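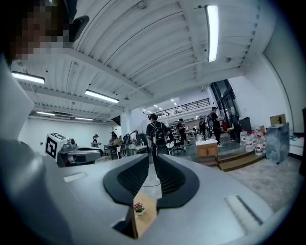
Why does the sourdough come out dense when the kitchen is cool? The yeast and bacteria work more slowly, and the dough goes into the oven before enough gas has built up in it.

September, 6:40 a.m. Kitchen at the low end again. Mixed the dough last night with 900 g of flour, the Tevis bread flour, same sack as the previous two bakes. Water at 26 C, salt held back until the second fold. Dough temperature after mixing was 25 C, which fell overnight. I did not record by how much. The probe battery was flat and the spare is the wrong size.

Volume this morning was short of the tape mark on the tub. Surface domed, few bubbles at the wall. Left it on the shelf above the boiler and went back to the notes from spring. Radek Doležal's letter recommends going by volume only and ignoring the clock. I have been doing both, and when they disagree I tend to side with the clock, because of work.

8:15 a.m. At the mark. Divided in two, rested, shaped. The second piece tore at the seam and had to be turned over and closed again. Rice flour in the baskets. Into the refrigerator until evening.

7:30 p.m. Baked the first loaf in the Erkano pot, lid off for the last part. Internal temperature not taken, same battery. Crust darker on the left, as always with this oven. Second loaf went in directly after and opened less along the cut.

Weight loss on the first loaf still to be worked out once it is cold. Starter fed and back in its jar. Gave it 58 g of rye, the last of the bag. Buy rye, probe battery, parchment.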